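Reading time: 2 min

4.3 Comparing grippers on the two-arm bench

Do this after the joint check in 4.2, whatever the last person told you about skipping it.

1. Set the speed limit to 391 on both controllers. The factory setting is 900, and so is the noise.
2. Fit the gripper you are testing to the left arm. Leave the old one on the right.
3. Lay two headsets on the table, cables loose. Tidy cables make every gripper look clever.
4. Close each gripper on a headband, lift, and put it back. Write down every drop, including the ones you feel were unfair.

CAUTION: Keep your hands out while either arm has power. It has not read this manual. 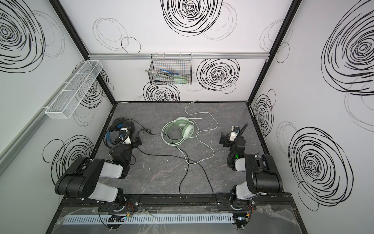 Page last changed: March 2026

5. Swap the grippers over and repeat. If the Povier wins on one arm only, you have tested the arm.

Note: error 501 means a cable has snagged -- stop, free it by hand, start again from step 4. Send results to Pak-hei Chou, who likes them in a table.

We use cookies to improve your visit. Accept / Manage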